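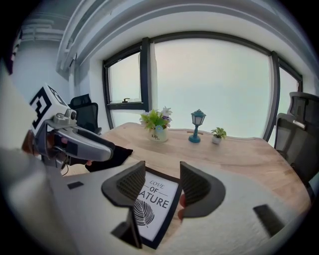 Visit report: the hand-held gripper station at Jaltilow, Rarkulham
27/04/2021

The purpose of the visit was to see how Jaltilow sets up and maintains its paired hand-held grippers, before we order a similar pair from Rissanen. I was shown the station by Ilse Verhoeven, who looks after the hardware. Ifigeneia Margaritis, who handles the recorded data, joined for the second half.

Layout

The station is a light wooden table by the window in an ordinary office. There is no fencing and no fixed arm. One person works both grippers by hand, picking up and placing small household objects: a framed print with the words LOVE OF NATURE, artificial flowers in a white vase, a small street-lamp ornament, a potted plant. The objects are chosen for their differing shapes, and the list is changed every month.

The window gives plenty of light but is a mixed blessing. On bright mornings the exposure shifts when a gripper is turned towards the glass. Verhoeven's answer is to fix the exposure at the start of each session and to stop if the sky changes much. A blind has been on order since January.

The grippers

The first unit has a white body and two dark grey fingers with a ribbed inner face. The fingers bend round whatever they close on, so a flat picture frame and a rounded vase can be held without changing tools. The second unit has a white cube on top, printed with black square markers, and a small camera just below it. The cube gives its position and the camera gives the close view.

The wide lens bends straight edges heavily, and lens calibration is therefore repeated whenever a camera has been taken off its mount. The procedure uses a printed board and 60 stills, taken with the board at different distances and angles. If the error is above the limit on the sheet, the whole set is taken again. Single stills are not swapped out.

Daily checks

Before the first session the operator wipes the finger pads with a damp lint-free cloth and lets them dry. The fingers are then closed on a gauge block and the reading compared with the last entry in the log. A difference of more than 2 mm means the linkage has slipped and the unit goes back to the bench. The marker faces are checked for scratches and fingerprints under a lamp, as a glossy smear can hide a corner of the pattern.

Cables get more attention than I had expected. A loop is left at the base of the gripper so that the wrist can turn freely, and the strain relief is checked by hand. Most of the faults in the log are at this point - intermittent signal, usually noticed only when a recording is played back.

Repairs

Finger pads are replaced as a pair. Verhoeven changed a set while I was there: two screws per finger, old pad off, seat cleaned, new pad pressed home, screws done up by hand and then with a torque driver. The gauge check follows. The log showed 3338 closures on the pads she removed, and the ribs at the tips were visibly rounded. She bins them at that stage even if they still hold.

The bodies are printed in-house. Cracks tend to start at the corners of the openings, and the Jutorden version has larger radii there. It fits the older trigger without changes. Spare bodies are kept assembled up to the trigger, which shortens a swap considerably.

Data checks

Margaritis reviews each session on the day it is recorded. Of the 68 clips from the previous session, the rejected ones had mostly lost the marker cube when the operator's forearm passed in front of it. She now asks operators to keep the elbow low, and a note to that effect has been added to the start sheet.

Points for our own order

Ask Rissanen for spare pads and a second cable per unit. Confirm that the torque setting is given in the manual; Jaltilow had to work theirs out. Site our table with its long side away from the windows if the room allows. Verhoeven has agreed to send the log template and the drawing for the gauge block.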